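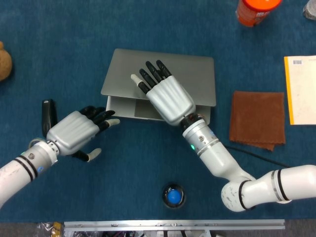 Ticket 2080: Label printer at Drarport front desk prints blank every third label
Opened: 10 July 2023
Priority: Low (reporter selected "Catastrophic")

Reporter says the Mamani label printer skips a label, prints two, then skips again. Reporter has been handing out the blanks as "visitor, general."

09:15 Restarted printer. It came back with the same opinions.

09:40 Reinstalled driver from the Bratus portal, which wanted a password, a new password, and then the old password.

10:20 Checked roll. Stock is from Gralitz, 3000 to a roll. Label height in settings was 80 mm. Labels are shorter than that by a good margin. Changed setting, ran the gap calibration, wasted a yard of labels.

10:35 Still skipping. Sensor window had a sticker over it reading "DO NOT COVER SENSOR." Removed sticker.

10:50 Test batch fine, no blanks.

Status: Resolved. Reopened 11:05 by reporter, who would like the font bigger. Moved to its own ticket.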